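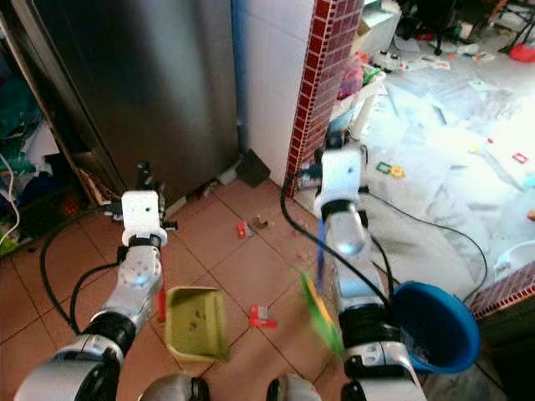
# Sealing terracotta floor tiles: oil or a modern sealer?

**quarrytop**
We moved in before Christmas and the kitchen and back hall are both terracotta. Whoever had the place before put something shiny on the tiles and it has worn away in the walkways, so there are dull paths with a gloss edge either side. I've tried a bit of white spirit on a rag in a corner and it goes tacky but doesn't lift.

I've got two quotes. One firm, Rampersad, wants 900 to strip and reseal with a water-based product. The other, Stirnero, says 1693 for stripping, a neutralising rinse, boiled linseed oil and wax. I can't tell whether the second is better work or just dearer. Has anyone done either, and would you do it yourself?

**Gumede_X**
Done it myself twice. It's not hard but it is slow. The tacky stuff is most likely an acrylic. Get a proper coating stripper, put it on thick, leave it for as long as the tin says and scrub with a stiff brush. Then a wet vac, then rinse, then rinse again. The rinsing is where people go wrong. Any stripper left in the tile will come back up through whatever you put on top.

I used linseed and wax both times. First floor was nine years ago and still looks good.

Xolani

**hobnail**
I wouldn't put linseed on a kitchen floor again. Ours stayed sticky for three weeks and picked up every crumb in the house. It also went very dark, almost brown. Some people like that. My wife didn't.

**Gumede_X**
Sticky for three weeks means it was put on too thick, or the surplus wasn't wiped off. Thin coats, wipe off after twenty minutes, a day between coats. I'll give you the darkening. It does darken.

Anyone who tries it, mind the rags. Lay them out flat outdoors to dry or put them in a bucket of water. Screwed up in a bin they can catch fire.

**hobnail**
They were thin coats. I followed the tin. It was February and the room was cold, so perhaps that had something to do with it, but I'm not taking the blame for a floor that needs a heatwave to dry.

**quarrytop**
It's February here as well, which is worth knowing. The hall has no radiator.

**W_van_Wyk**
I lay and clean floors for a living so take this as you like. Both quotes could be fair. Ask each of them these things before you pick:

- How long do they leave the floor to dry between stripping and sealing?
- Do they use a moisture meter?
- Is moving the heavy appliances included?
- What happens if white bloom comes up afterwards?

If the answer to the first one is "next day", say no. Old terracotta is often laid with no damp membrane under it and it holds a lot of water after a strip. I allow ten days at the very least in winter and often a fortnight. A film-forming sealer over a damp tile will turn milky and flake, and then you pay for the strip again.

Wian Van Wyk

**quarrytop**
Thanks. Rampersad said two days for the whole job, start to finish. I hadn't thought about it. Stirnero said they'd come back for the second visit when the readings were right.

**lintel_and_sill**
There's your price difference then.

**moorhen62**
Slightly different view. Do you need to seal it again at all? My mother's house had unsealed terracotta for forty years. She washed it with soap flakes and it had a lovely soft look. Everyone now wants a coating on everything.

**W_van_Wyk**
Soap builds up a finish of its own over the years, so that floor wasn't bare in any useful sense. Start with a freshly stripped tile next to a cooker and the first splash of oil goes straight in. I'd not recommend it for a kitchen. In a porch, fine.

**moorhen62**
She had a cooker.

**hobnail**
For what it's worth, we had the linseed taken off in the end and used an impregnating sealer called Varkedico. Two coats, matt finish, no stickiness. It needs topping up every couple of years in front of the sink. A spill of beetroot came off with a sponge.

**Gumede_X**
Never used it. Does it bring the colour up at all? What I don't like about the matt sealers is that the tile looks dusty, as if it wants a wash.

**hobnail**
A little. Less than the oil. There's a colour-enhancing version but I didn't want it any darker than it was.

**lintel_and_sill**
I've had Jikenach on mine, similar sort of thing. It was all right. The smell hung about for two days and we ate in the front room. Test a spare tile if you've got any, or do a patch under a cupboard. They vary a lot, even in the same room.

One more thing, look at the grout before you spend money on the tiles. Mine was nearly black and I thought it was meant to be that colour. It was dirt and old wax.

**quarrytop**
The grout is grey in the hall and brown in the kitchen, so I think I know what that means.

I've found four spare tiles in the shed. I'll strip them all and do one with oil and wax, one with Varkedico, one with Jikenach if I can get a small tin, and leave one plain. The kitchen floor can wait until March when it's warmer. I've told Rampersad no and asked Stirnero whether they'd price it with an impregnating sealer in place of the oil.

**Gumede_X**
Sensible. Put a drop of olive oil and a drop of red wine on each of them and leave it overnight.

**W_van_Wyk**
And leave the tiles indoors for a week before you start. If they've been in a shed all winter they'll be as wet as the floor.

**quarrytop**
They're by the boiler now. I'll post how they come out.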